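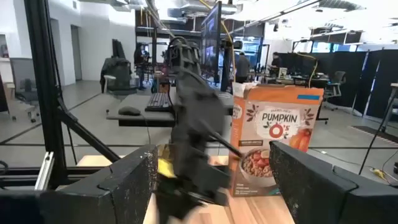
Notes for speaker: Ruba Moussa, Equipment Planning
Session: Budgeting for a second year of robot arms

Good morning, and thank you for coming. This talk concerns money and schedules. Colleagues from the technical side will take the next slot.

Our division currently runs 2 arms on a shared table. The request before management is to go to 4. I will explain how the request was prepared and where the first budget fell short.

(Next slide)

The first budget covered the arms and very little else. Grippers, mounting frames, cables and wrist cameras were entered under "sundries," and that line was spent by June. The new budget gives each of these its own line. Departments that are planning a first purchase are advised to do the same.

Gripper fingers should be treated as supplies. We now order them in lots of 50 from Hemix, and the cost is charged to the month in which they are used.

(Pause. Ask how many departments have a separate line for spare parts.)

Test goods also belong in the plan. The arms practice on ordinary grocery items, such as a box of Pumpkin O's from Trader Joe's, and packages wear out with handling. We have set aside 400 dollars for the year. It is a small sum – but last year it was paid from staff expense claims, and Accounts has asked us to stop.

(Next slide)

Three suppliers were invited to quote: Tandix, Sjöberg and Clarard. Tandix gave the lowest price per arm. Sjöberg included service visits and a loan unit during repairs. Clarard did not quote for fewer units than a full set and was set aside. Our recommendation is Sjöberg, on the total cost over the life of the equipment.

Floor space requires a decision before any order is signed. Desks and robot tables share one office, and additional arms will require additional power and data lines. Facilities must price that work first.

(If time is short, skip to questions.)

Comments

Does the Sjöberg price include training for operators? We were billed separately.

Useful talk. Please post the budget template with the slides.

We also had "sundries" run out early. Ours was mostly cables.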